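Note, 26/05/2026: if you downloaded Darkell before today, please grab it again. The pose tracks in the foil-box part were wrong in a way that can drive an arm into things. I know because it drove ours into things.

# Darkell – pick-and-place demos with a hand-held gripper

Darkell is 3,358 short episodes of me (mostly) picking stuff up with a hand-held gripper and putting it somewhere else. Toys, bottles, kitchen bits, whatever was lying around the workshop in Grostomlow. Each episode has the wrist video, a 6-DoF pose track and the jaw width.

Of those, 1,628 were done in or over an open box lined with silver foil insulation. I picked foil on purpose. I wanted shiny surfaces in there, and I got more shiny than I'd bargained for.

## What went wrong

Back in January I trained a small policy on the whole lot and ran it on our bench arm. First couple of tries were lovely. Then it reached for a bottle in the foil box, kept going down well past the height it should have stopped at, and pushed the fingertips into the floor of the box. The force limit tripped, but late, and the arm had already shoved the whole box sideways into its own stand. One bent finger, one cracked camera mount, and me saying some words. I was standing outside the taped line, so no one got hurt, but I'd had my hand in that box a minute before to reset the bottle and I've thought about that a fair bit.

I blamed the arm first. Then the controller. Then I spent most of a weekend on the hand-eye calibration, and it was fine the whole time.

## The actual cause

It was the pose tracks. Erovier, the tracker I run over the wrist video, picks out little visual features and follows them from one video frame to the next. Crinkled foil is full of bright little points that look like fantastic features and are really just highlights. They slide when the camera moves. Erovier trusted them, and the height estimate sank as the gripper went down into the box.

The sneaky bit is that the drift was smooth. My sanity check looks for sudden jumps, so every one of those tracks sailed through. Some 700 episodes had a final height error big enough that I wouldn't put them near a real arm.

There was a second, smaller problem. When a bright object gets moved quickly it smears across the picture, and if it takes up enough of the view Erovier starts following the object too. I only saw that alongside the foil trouble, so I can't tell you how bad it'd be by itself.

## What I changed

- Re-ran all the foil-box episodes with a mask over the saturated highlights.
- Added a `pose_quality` column. Values are `good`, `drift_fixed` and `drift_bad`.
- Moved the `drift_bad` ones out of the default split. They're still in `extras/foil_drift/` if you study this sort of thing.
- Stuck a height check into `tools/check_tracks.py` – it compares where the jaws close against the known floor of the box.
- Left the video and jaw width alone. Those were never affected.

The old tracks are in the `v1-poses` branch so you can compare. Please don't train on them for anything that moves.

## Before you run anything trained on this

1. Set a hard floor in your controller, above the real surface. Not in the policy, in the controller.
2. Drop your force limit lower than feels sensible. Mine was set for the old steel fingers from Lo Presti and I never turned it down when I swapped to lighter ones. My fault entirely.
3. Do the first runs at 4 per cent speed with an empty workspace and a hand on the e-stop.
4. Power down before you reach in to reset an object. Pausing the policy doesn't count.

## Known leftovers

Thin clear plastic is still a bit ropey. You can see the foil through it, and the mask sometimes takes out the edge of the object along with the glare. If your policy seems timid around clear bottles, I'd look there first.

I also haven't rechecked the colour balance. A few sessions come out quite warm and I never worked out why. If you find a track that looks off, open an issue with the episode name and I'll have a look. I'm slow but I do get to them.

A still from the foil-box set:

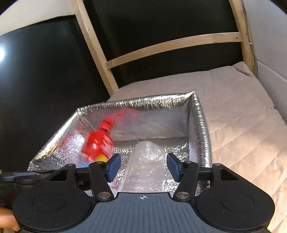

Can I keep my old model if I only use it in simulation?

You can, as long as it stays there. It will still aim too low over shiny surfaces, so retrain on the new tracks before you move it to a real arm.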